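Porko Supper Club: Your Questions

Do I need to know how to cook?
Not at all! Plenty of our guests come only to eat and chat, and we love having them. If you'd like to help in the kitchen, let Danica Holub know when you book and she'll find you an apron (and probably an onion).

How many people come?
We seat 20, at 2 long tables. You may well end up next to someone you've never met, and I hope you'll like that as much as I do.

Can you handle allergies?
Usually, yes, as long as we hear from you before we shop. Nuts and dairy are easy for us. Gluten takes more planning, so please write early.

May I bring my kids?
Please do. They eat at half price, and we always keep something plain on hand for the ones who won't touch a dumpling.

What if I have to cancel?
Life happens, so just drop us a line. We'll gladly move your seat to another evening, though we do take a break every February.

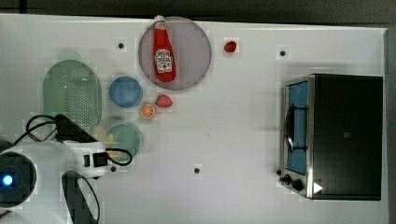
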